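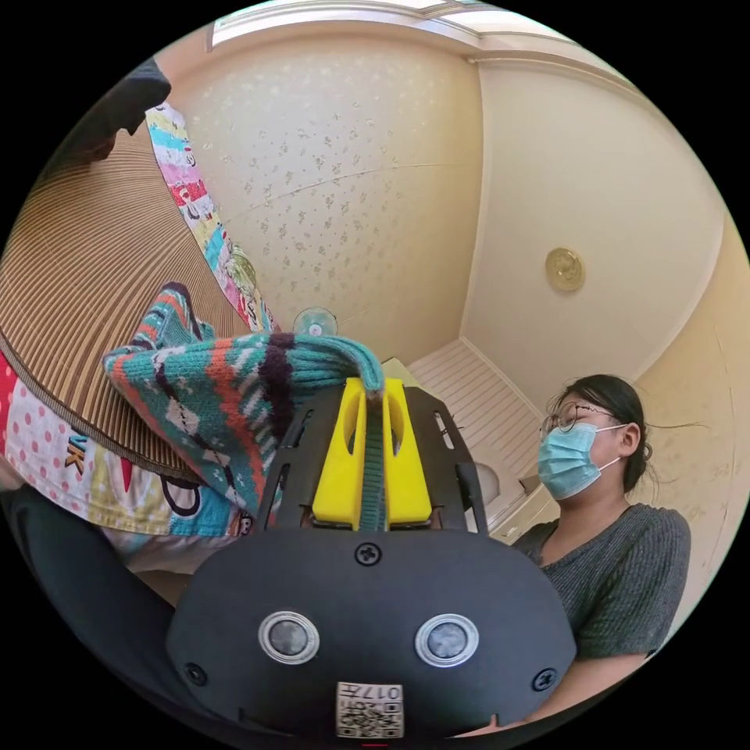
Endell Community Kitchen
Our winter soup program resumes in July, and this thread sets out the recipe, the method and the handling requirements for all participating sites. Please read it through before placing your first produce order. 1/24

Endell Community Kitchen
The base soup for the season is pumpkin and red lentil. It replaces the potato and leek soup served last winter, which did not hold well in the warmers after the first hour and drew a number of comments from the Thevar site regarding texture. 2/24

Endell Community Kitchen
Quantities in this thread are for one standard pot, yielding 34 serves of one full ladle each. Sites running two pots should prepare them separately. Doubling the recipe in the large boiler has been tried and the lentils catch on the bottom. 3/24

Endell Community Kitchen
Ingredients, vegetables: 5 kg Kent or Jap pumpkin, weighed after peeling and seeding. 1 kg brown onions. 600 g carrots. 400 g celery, leaves included where they are in good condition. 2 whole heads of garlic. 3/24 contained the yield; please note it on your prep sheet. 4/24

Endell Community Kitchen
Ingredients, dry goods: 1.2 kg split red lentils. 3 tablespoons ground cumin. 2 tablespoons ground coriander. 1 tablespoon sweet paprika. 4 bay leaves. Salt is added at the end and only after tasting, as the stock powder supplied to some sites is considerably saltier than that supplied to others. 5/24

Endell Community Kitchen
Ingredients, liquid: 7 litres of vegetable stock, 150 mL olive or canola oil, and the juice of 4 lemons. Keep a further litre of hot water on hand for thinning. 6/24

Endell Community Kitchen
Butternut pumpkin is an acceptable substitute. It is wetter than Kent, so reduce the stock to 6.5 litres. Queensland Blue has excellent flavour but is difficult to cut, and sites without a heavy knife and a second pair of hands should not order it. 7/24

Endell Community Kitchen
Frozen diced pumpkin may be used for up to half the weight. Add it directly to the pot from frozen. It should not go in the oven trays. 8/24

Endell Community Kitchen
Method, step one. Heat the oven to 200 degrees, fan on. Cut the pumpkin into pieces the size of a matchbox, coat with half the oil and spread over three trays in a single layer. Slice the tops from the garlic heads, wrap them in foil and place one on each of two trays. 9/24

Endell Community Kitchen
Roast until the pumpkin is soft through and brown at the corners. In a domestic oven this takes 45 minutes. The ovens at Thevar and Rinum Street are faster and the trays should be checked at the half hour and rotated. 10/24

Endell Community Kitchen
Method, step two. While the trays are in the oven, warm the remaining oil in the pot over medium heat and add the chopped onion, carrot and celery. Cook with the lid on for 15 minutes, stirring every few minutes. The onion should be soft and pale, without colour. 11/24

Endell Community Kitchen
Method, step three. Remove the lid, add the cumin, coriander and paprika and stir for one minute. If the spices begin to stick, add a splash of stock. Burnt paprika is bitter and the flavour cannot be corrected later. 12/24

Endell Community Kitchen
Method, step four. Rinse the lentils in a sieve under cold water until the water runs mostly clear. Pick over for stones. Add to the pot with the bay leaves and the stock, bring to the boil and skim off the foam. 13/24

Endell Community Kitchen
Reduce to a simmer and cook for 20 minutes with the lid ajar. Stir from the bottom. Lentils from an old bag will take longer and sites should date their dry goods on arrival. 14/24

Endell Community Kitchen
Method, step five. Remove the bay leaves. All four. Add the roasted pumpkin, squeeze in the garlic and simmer for a further 10 minutes, then take the pot off the heat and blend. 15/24

Endell Community Kitchen
Stick blenders must be fully submerged before they are switched on and must be off before they are lifted out. Blend in short bursts with a rest between them. Two units overheated last season and replacements are not in the current budget. 16/24

Endell Community Kitchen
The finished soup should fall from the ladle in a slow ribbon. If it sits in a mound, thin it with hot water, one cup at a time. Add the lemon juice, taste, then salt. A second person should taste before the pot goes to service. 17/24

Endell Community Kitchen
Toppings. Each site may offer toasted pepitas, plain yoghurt or chopped parsley, set out in separate labelled bowls with their own spoons. Toppings are not to be stirred through the pot. The base soup contains no dairy, egg or nuts and must be served that way. 18/24

Endell Community Kitchen
Allergens. The soup contains celery. Check the stock powder label every time a new tub is opened, as some contain wheat and some contain soy. The label is to be kept with the prep sheet until the pot is finished. Bread is to be cut on a separate bench. 19/24

Endell Community Kitchen
Holding and cooling. Hold at 60 degrees or hotter and record the temperature at the start of service and each hour after. Soup for the fridge goes into shallow containers, no deeper than a hand's width, and must come down to 21 degrees within two hours and to 5 degrees within a further four. 20/24

Endell Community Kitchen
Refrigerated soup is to be used within three days. Frozen soup is to be used within two months and labelled with the date, the site and the word PUMPKIN. Several unlabelled tubs were discarded at the end of last winter. Reheat once only, to 75 degrees in the centre. 21/24

Endell Community Kitchen
Ordering. Produce orders go through the Boltedus portal and close at 2 pm on the day before delivery. Late orders will be held to the following run. The portal lists pumpkin by the whole fruit, so allow for the loss of one quarter of the weight in skin and seeds. 22/24

Endell Community Kitchen
The program served 2,000 bowls across all sites last winter, of which 237 were delivered to people at home. Home deliveries continue this year in 500 mL containers. Lids are to be pressed down on all sides and containers packed upright. Delivery bags leave Endell at 4 pm. 23/24

Endell Community Kitchen
A printable version of the recipe is available from the Endell office, along with blank temperature sheets. Sites wishing to make the soup in a smaller quantity for testing should divide everything by four and use a single head of garlic. 24/24

Endell Community Kitchen
Correction to post 4: the cross-reference at the end of that post was left in from a draft. The weights are correct.

Endell Community Kitchen
In response to enquiries from two sites: yes, the skin may be left on Kent pumpkin if it is scrubbed and well roasted. The colour of the soup will be darker and it will need longer under the blender. Butternut skin may also be left on. Queensland Blue must be peeled.

Endell Community Kitchen
Further to the above, brown or green lentils are not a suitable replacement for red. They do not break down in the time given. Yellow split peas may be used if soaked overnight and simmered for an hour before the pumpkin goes in.

Endell Community Kitchen
Rinum Street has asked whether chilli may be added. Please offer it at the table as a topping. The pot itself is to remain mild, as a number of the meals go to young children.

Endell Community Kitchen
Sites have also asked for the bread roll recipe. It makes 16 rolls per tray and is being retested with the new flour. It will be posted separately once the rising times have been confirmed.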